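Kalwood Lending Closet: October report to the Enholm Fund

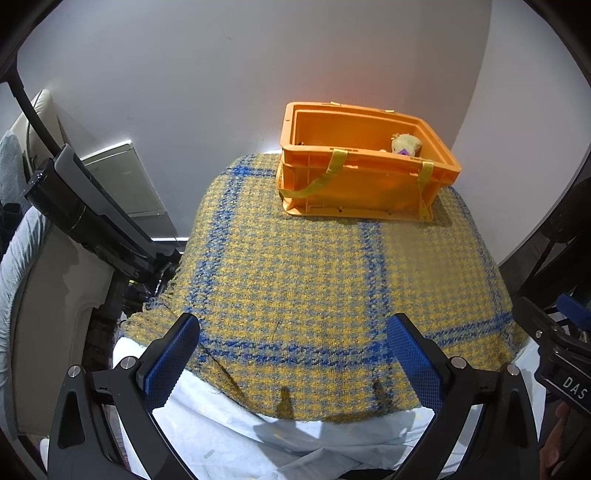 How much of the grant is left? $961, all of it set aside for the winter newsletter and the postage on it.

We made 282 loans this period, mostly baby gear and card tables, plus one fondue set that has now seen more of Dinport than I have. Late returns are down to 19. Three of those have been late since before your first check arrived, and we've stopped writing them stern letters — stamps cost money.

The new shelves from Asfaw came on time and a little short. We're waiting on the missing brackets, so the back wall is still a stack of boxes with good intentions. Evening hours now run until 7:30, as you asked. Turnout after 6 has been thin, but the people who do come stay to chat.

Next period: brackets, newsletter, and a firmer policy on fondue.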